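Subprime Car Loan Pre-Approval: Comparing a Points Scorecard with a Manual Review
Project report, Consumer Finance Unit
Submitted March 26, 2019

1. Background

Dealers who arrange finance on the lot usually send each application to several lenders at once. Every lender that pulls a full credit file leaves a hard inquiry on it, and a buyer with a thin or damaged file can lose points before any offer comes back. Our project looked at whether a short scorecard, filled in by the dealer before any file is pulled, could cut the number of lenders contacted without turning away buyers who would have been approved.

The work used a set of past applications supplied by Collano, a used car dealer group with three lots. Names, addresses and licence numbers were removed before we received the file. The lender is referred to by its trade name, Niteo.

2. Data

The file held 3,061 applications. We dropped any record with no stated income, no vehicle price or no lender decision. We also dropped joint applications, as the form stores only the first applicant's income. From what was left we drew a test sample of 342 by random number, and the rest was used to set the weights.

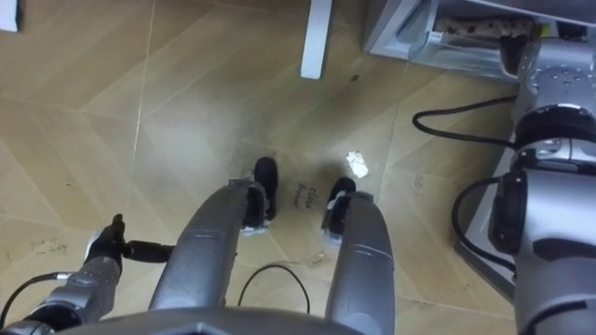
Income was recorded in three ways: weekly, fortnightly and yearly. All values were changed to monthly before use. Where an applicant was paid by the hour, the dealer had sometimes entered the rate in the income box, and these rows were fixed by hand when the hours were also given. Down payment was left as a dollar figure and also turned into a share of the vehicle price.

3. Method

The scorecard started with 16 questions. Each was tested alone against the lender's decision, then in groups. Questions that added little once income and time in current job were known were taken out. The final version has seven: monthly income, time in current job, time at current address, down payment share, loan payment as a share of income, any bankruptcy in the last seven years, and any vehicle loan paid out in full.

Each answer earns points. The total sorts the buyer into one of three bands – send to a prime lender, send to Niteo only, or ask for a larger down payment first.

The manual review followed the dealer's normal practice. Two group members read each test application and chose a band without seeing the score. Where they disagreed, the lower band was used.

4. Results

The scorecard and the manual review chose the same band in most cases. Most of the differences were in the middle band, where the reviewers gave more credit for a long time at one address than the points did. The scorecard was also harder on buyers with a past bankruptcy and a large down payment. Raising the down payment weight fixed part of this but moved too many high-payment loans up a band.

Time per application fell to around 20 seconds once the form was filled in.

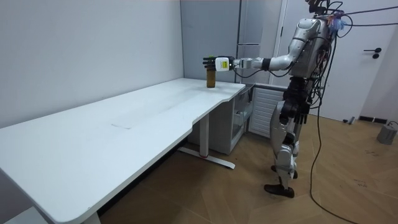 Võ objected at the draft stage that agreement with the reviewers proves very little, as the reviewers had the same form in front of them and had been taught the same rules of thumb, and that the fair test is repayment after a year. We accept the point. Repayment records were not part of the file, so the results above describe sorting only.

5. Limits

All applications came from one dealer group, and January was over-represented owing to a clearance sale. Applicants who left before filling in the form do not appear. The bankruptcy question relies on what the buyer says and was not checked against a credit file.

6. Further work

A second file from Lovov has been requested, with monthly payment status for each loan. The weights will be kept as they are for the first run on that file, then reset if the bands do not line up with missed payments. The down payment question will be split in two, so that trade-in value and cash are scored apart.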